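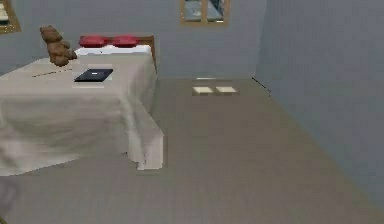

Délai de rétractation sur une parure de lit commandée en ligne et déjà lavée

Posté par Drondusero, rubrique Consommation et logement

Madame, Monsieur,

J'ai commandé en octobre, sur le site Nusia, un couvre-lit et deux taies pour un montant de 530 euros, livraison comprise. Le colis m'a été remis complet. J'ai procédé à un lavage conformément à l'étiquette, puis constaté que le couvre-lit ne convenait pas aux dimensions de mon matelas. Le vendeur refuse le retour au motif que l'article a été utilisé. Je souhaiterais savoir si ce refus est fondé et par quelle voie il peut être contesté.

Avec mes remerciements.

2 réponses

Poojary
Membre confirmé

Le consommateur dispose de 14 jours à compter de la réception pour exercer son droit de rétractation, sans avoir à motiver sa décision. Le fait d'avoir lavé l'article ne supprime pas ce droit à lui seul. En revanche, votre responsabilité peut être engagée pour la dépréciation du bien lorsque les manipulations ont dépassé ce qui était nécessaire pour en vérifier la nature et les caractéristiques. Un lavage entre vraisemblablement dans ce cas, et le vendeur pourrait retenir une partie de la somme.

Il convient d'adresser au vendeur une déclaration dénuée d'ambiguïté, de préférence par lettre recommandée, et d'en conserver une copie. En cas de désaccord persistant, le médiateur de la consommation indiqué dans les conditions générales de vente peut être saisi gratuitement, après réclamation écrite. Vous ne précisez pas la date de réception, or tout en dépend.

Brolliston
Nouveau membre

Même difficulté pour des rideaux à 300 euros. Le vendeur m'a proposé un avoir au bout de 7 semaines, je l'ai accepté. Vérifiez les dimensions avant de commander.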